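Demonstration Operators (Part-Time, Fixed Term)
Bunix Manipulation Laboratory
Drumen Campus, Building 8

Position summary

The Bunix Manipulation Laboratory invites applications for part-time Demonstration Operators. Operators show robots how to carry out everyday tabletop tasks, using either a hand-held gripper or the laboratory's remote-control stations. The recorded demonstrations are used to train and test control software developed under the Langlois project on small-object handling.

Appointments begin in November and run through the end of the project's current phase. Renewal depends on funding and on satisfactory performance. Prior experience with robots is not required. Full training is provided and paid at the regular hourly rate.

Duties

Operators will be expected to:

Perform assigned tasks with the hand-held gripper according to a written task sheet, including picking up, placing, inserting, sorting and stacking small household items.

Operate a two-arm remote station for tasks that cannot be done by hand. Operators are certified on this station separately, after completing hand-held training.

Return the work surface to the starting layout given on the task sheet before each new demonstration.

Mark each demonstration as accepted, failed or uncertain, and enter a short note for any that failed. Failed demonstrations are kept and should not be deleted by the operator.

Report loose fingers, worn pads, cable faults and software errors to the shift lead before continuing.

The current collection plan under Langlois calls for 1273 accepted demonstrations across 174 task variations. Operators are assigned variations by the shift lead and may not exchange them without approval. There is no individual quota. Steady, natural movement is preferred over speed, and operators who hurry will be asked to slow down.

Schedule and pay

Shifts are four hours, with a morning shift starting at 8:30 a.m. and an afternoon shift starting at 1:30 p.m. Operators work between three and five shifts per week. Each shift includes 2 paid rest breaks, which must be taken away from the station. Pay follows the campus scale for technical assistants, and the rate will be stated in the offer letter. Travel costs are not reimbursed.

Requirements

Applicants must be at least 18 years of age and authorized to work in the United States. They must be able to stand for extended periods, hold a light tool at chest height, and see small objects clearly at arm's length, with or without corrective lenses. Left-handed applicants are encouraged to apply. Applicants must be able to read and follow written instructions in English.

Experience in assembly, laboratory work, sewing, food preparation or another trade that depends on careful hand movement is helpful. Please describe any such experience in the cover letter.

Training

New operators complete two weeks of supervised work. The first week covers the hand-held gripper, starting with single objects and moving on to narrow items and open containers. 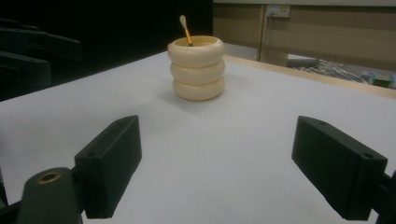 The second week introduces the Guletti labeling software and the laboratory's rules for repeat attempts. At the end of the period, each operator completes a review session with the shift lead. Those who need additional practice may be offered a further week.

Recording and privacy

The gripper camera records while a demonstration is in progress. Hands and forearms may appear in the footage. Operators sign a consent form before training begins and may request a copy of it at any time. Sound is not recorded.

How to apply

Send a résumé, a one-page cover letter and a statement of available shifts to Zuzanna Zalewska, Laboratory Coordinator, at the Drumen Campus office. Please write "Demonstration Operator" in the subject line. Applications are reviewed as they are received. Selected applicants will be invited to a one-hour practical session, for which they will be paid.

The Bunix Manipulation Laboratory is an equal opportunity employer. Applicants who need an accommodation for the practical session should state this in the cover letter.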